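Drolmont In-Sink Dish Rack: Review After Seven Months

Posted 5 January 2023

I bought the Drolmont rack in June to get wet dishes off the counter. We have a double sink with a wide left basin and a smaller right one, and the right one mostly collected cups. The rack turns that side into the drying side.

It is a simple thing. Two dark gray plastic end frames, stainless rods between them, and a second set of rods lower down. It came in a flat box with one sheet of instructions. Assembly took me 9 minutes, most of it spent getting the last two rods to seat. They need to be pushed in hard. If one end isn't fully in, the rod rattles when you set a plate down.

Check your measurements before ordering. The rack has to span the basin from back to front, and the listing gives only the outside length. Mine fits with the faucet lever still free to move and the soap dispenser in reach. A sink with a thicker back deck might not be so lucky.

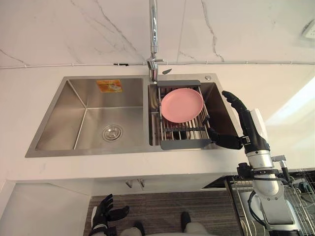
Plates are what I use it for most. Flat on top works for one or two, and they drain well enough because there is air under them. Bowls go upside down. Tall glasses are less steady, and I put those on a towel instead. A heavy skillet is fine if it sits near one of the ends, but in the middle the rods flex a little.

Before this I had a Nernberg counter rack with a drip tray. It held more, and the tray grew a film every week that I had to scrub off. With the Drolmont the water goes straight into the basin, so there is no tray. That alone was worth the switch for me. I also tried the Zondine roll-up mat and returned it. It slid toward the faucet whenever I picked something up.

Cleaning is easy on the rods and less easy on the frames. The plastic has a seam along the inside where hard water leaves a white line. Vinegar and an old toothbrush take care of it. I have seen no rust so far.

What I don't like: the feet are thin, and one came loose in the second month. I glued it back. Replacement feet are part number 2916 and are sold only as a set. The store I used, Wijesinghe Kitchen Supply, had to order them, and they took 9 days to arrive.

It will not hold a full dinner's worth of dishes for a family of five. For two people who wash as they go, it is the right size. I would buy it again, and I'd order the spare feet with it.

Rating: 7 out of 10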